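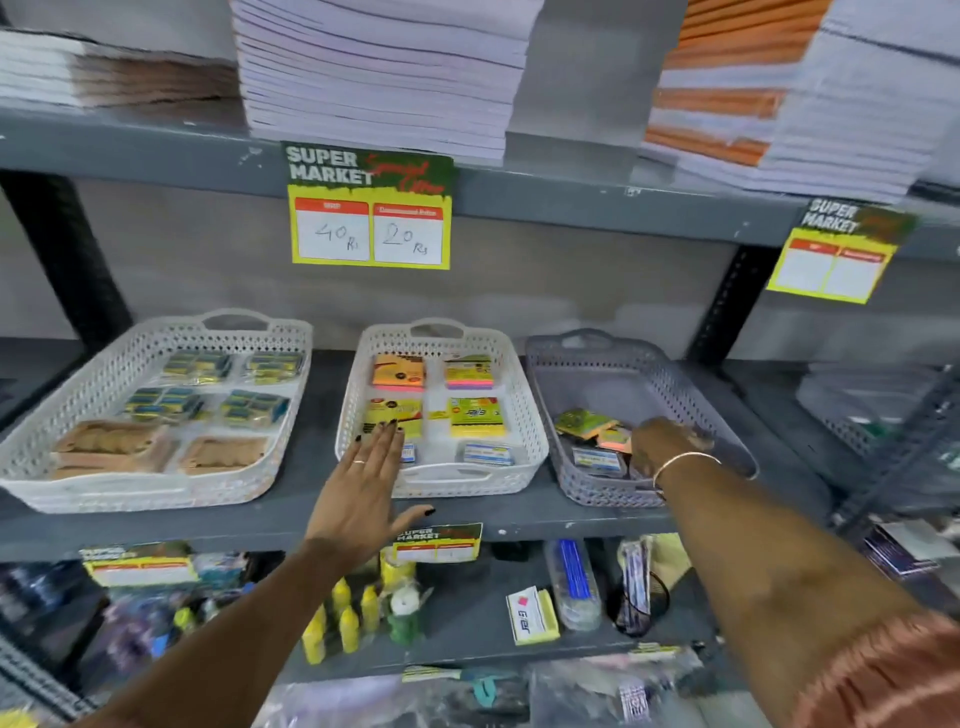

Munel started with a question Yesenia Ticona kept bringing back to lunch: how does a person find one small thing in a basket full of other small things, and could a robot learn to do it from watching? We're a little research company in Torham, and we've been chewing on that question (happily, most days) ever since. Our method learns from video taken at head height while people go about ordinary work, and stationery shelves have turned into something of a favorite of ours. A basket where sticky-note pads sit in a grid is fairly kind to a robot, but the gray one beside it, with its note pads and little packs all in a jumble and a hand dipping right in among them, is the kind of reach we care about most!

What we do with a reach like that is split it in two. One part of the model guesses where the hand is headed, and the other guesses what the fingers will do once they touch something. Yeison Chambi had the idea of training the two parts separately and only letting them talk to each other at the end, and we all doubted him for a good long while – sorry, Yeison. We trained on 1,129 clips and then gave our test arm 400 picks from mixed baskets it had never met. It dropped or missed 15 fewer items than our older single model did over the same 400, and nearly all of that gain came from the messy baskets. Thin, flat packs still give it trouble, and we're working on those now.

There are seven of us, upstairs in the old Grimton building, with a kettle, too many shelves and a door that sticks in January. We like visitors, and we love hearing from shopkeepers, students and anyone else with opinions about baskets. Tuesday afternoons are best – ring the lower bell and give us a minute to come down.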